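Survey of Grajales boundary ditch places its cutting a generation after the charter

January 2024

Excavation results released by the Trenari Landscape Archive indicate that the boundary ditch east of Grajales was dug in the second half of the twelfth century, later than the settlement charter that has traditionally been used to date it. The findings are set out in an interim report covering two seasons of fieldwork and one of document study.

The ditch runs along the low ridge between the Grajales and Noltance valleys. It has been known to local historians for a long time and is marked on most older maps as a single continuous line. The new survey shows that it was built in at least two stretches, by different hands and to different widths, and that the two were joined only when the southern stretch was already partly silted.

The charter in question grants land on the ridge to a body of settlers and describes the limits of the grant by reference to a stream, a standing stone, a burned oak and a "fossa". That last word has usually been translated as "ditch" and taken to mean the earthwork visible today. According to the report, the identification does not hold. The stream and the stone can both be located with reasonable confidence, and a line drawn between them passes well to the west of the earthwork, through ground where resistivity readings picked up a shallower and narrower cut that had not been recorded before.

The author of the report, Hajnalka Magyar, argues that this shallow cut is the "fossa" of the charter. The larger ditch would then be a later work, dug after the border between the two lordships had moved east. The charter survives only as a copy in a bound register, and the copyist appears to have left the boundary clause as he found it. Other clauses in the same copy were brought up to date, among them the one that sets the rent in grain.

Five trenches were opened across the earthwork. Three were placed on the northern stretch and two on the southern. The trenches on the northern stretch produced a clean V-shaped profile with a narrow slot at the base, a form that is usually read as military. Those on the southern stretch produced a broader, flat-bottomed profile with no slot, closer to a field drain or a stock barrier. The upcast bank lies on the west side in the north and on the east side in the south. A bank on changing sides is difficult to reconcile with a single defensive plan.

Finds were sparse. A total of 293 sherds came from the fills, of which 207 could be assigned to a period. Most of the datable material is coarse cooking ware in a gray fabric known from kiln waste at Noltance. It sits low in the primary silt of the northern stretch, with nothing older beneath it except a turf line. A charred branch from that turf line was submitted for radiocarbon dating, and the result falls after the charter at the wider of the two confidence ranges. The report treats the radiocarbon date as supporting evidence only. A single sample from a single trench carries limited weight, and a second sample from the southern stretch failed for lack of carbon.

The documentary part of the project concerned the register itself, which is kept with the Drollo estate papers. It contains 46 entries relating to the ridge, most of them short notes of rents, disputes and exchanges of land. The entries were transcribed in full and compared with the field names on the earliest surviving estate plan. Eleven of the disputes turn on grazing, and several describe animals being driven across a line that both sides accept as the limit but place in different fields. One entry orders the men of Noltance to "open the old ditch again", wording which implies that an earlier cut had filled in and was still remembered.

The physical condition of the register also bears on the argument. Two gatherings were rebound out of sequence at some point, so that the boundary charter now stands before a confirmation that it should follow. Earlier writers took the order of the leaves at face value and concluded that the confirmation was the older text. The sewing holes and the pattern of worm damage show that the leaves were moved. With the order restored, the confirmation no longer refers to the larger ditch at all, and the first secure mention of it comes in a settlement between the two lordships that closed a dispute over a mill road.

That settlement is the basis for the later date. It names the ditch as "new", fixes responsibility for its upkeep at one day of labor per household each year, and sets out who is to keep the crossing. The crossing has been identified on the ground as a gap with a metaled surface, worn into two ruts. Post holes on either side suggest a gate or bar. No trace of a tower or other building was found near it, although one is shown on a number of printed reconstructions.

The report is cautious on the question of purpose. The northern profile may be military, but there is no evidence that the ditch was ever defended, and no weapon or fitting was recovered from any of the trenches. Control of livestock and collection of tolls would account for most of what was found. The two uses may also have followed one another, with a work begun during a period of hostility and completed under peaceful terms for ordinary reasons. The change in profile coincides with a change in subsoil from clay to gravel, and some part of the difference may simply reflect what could be dug with the tools and labor at hand. 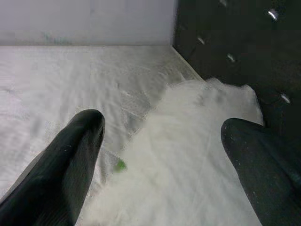
Vibeke Overgaard accepts the revised order of the leaves but questions the date drawn from it. In a response circulated with the report, Overgaard notes that "new" was used loosely in settlements of this type and could describe a ditch that had been recut, in which case the original digging might still belong to the time of the charter. The entry about opening the old ditch could be cited for either reading. Overgaard also points out that the sherds from the primary silt date the silting and not the cutting, and that a well-kept ditch may be cleaned out many times before anything is allowed to settle in it.

Magyar's reply, printed as an appendix, is that regular cleaning would have left recut edges in the section, and that none were seen in the three northern trenches. The southern trenches are less clear on this point. One shows a possible step in the west side at mid-depth, which may be a recut or a slump. It was recorded in detail and backfilled, and the section drawing is included in the appendix so that readers can judge it for themselves.

Both agree that the shallow western cut needs to be excavated. It is known so far only from the resistivity survey, and its course has been followed for less than half the distance between the stream and the presumed site of the stone. Part of it runs under a farm track. If dating material can be recovered from its base, the sequence of the two boundaries could be tested directly, without relying on the register.

A further season is planned for the western line, subject to access. Soil samples taken in December from the ridge top are being processed for pollen, with the aim of establishing whether the land between the two cuts was open pasture or woodland when the border moved. The burned oak named in the charter is not expected to be found, but a concentration of charcoal in the plowsoil near the track has been marked for investigation.

The interim report includes the full transcription of the 46 register entries, the trench plans and the finds catalog. The resistivity data will be published separately once the remaining part of the western line has been surveyed.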